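Taking a box of donated books to the Skasari book fair, where do they go?

Posted by Wuneo, March 26, 2022

Hello everyone! Our reading circle has been collecting children's books and a few language primers since the winter, and we'd love to give them away at the Skasari book fair in April (we went last year as visitors and had such a lovely time). Now I can't work out whether a small group like ours needs a booth of its own or can share a table with a publisher. We have 13 boxes and 6 people who can help carry. Does anyone know who to write to, and do the books have to be listed by title beforehand? Some are in two languages and I'm not sure which section they'd belong in.

Clonik
You don't need your own booth, thank goodness! We shared with a small press two years running and it was very friendly. Write to the exhibitor desk and ask for a shared table, and tell them right away that the books are free, as the form assumes you're selling. They did want a list from us, and ours came to 897 titles, which took a whole weekend and a great deal of tea. Author, title and language were enough. Bilingual books went under whichever language was on the front cover, and if both were there, they let us choose. Do put the children's books in separate boxes, because that hall opens earlier and the carts leave first. Oh, and bring your own tablecloth. The ones they lend out are very short. 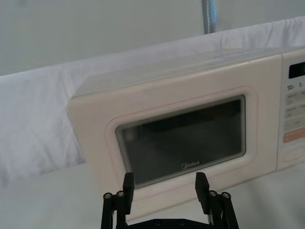

Tilahun wrote back that the list rule had changed: last time a count per box was fine for giveaways, and only groups bringing over 2,235 books had to send titles. Still worth asking the desk, though, in case it has gone back to the old way.

Skasari_reader
just go early, parking is bad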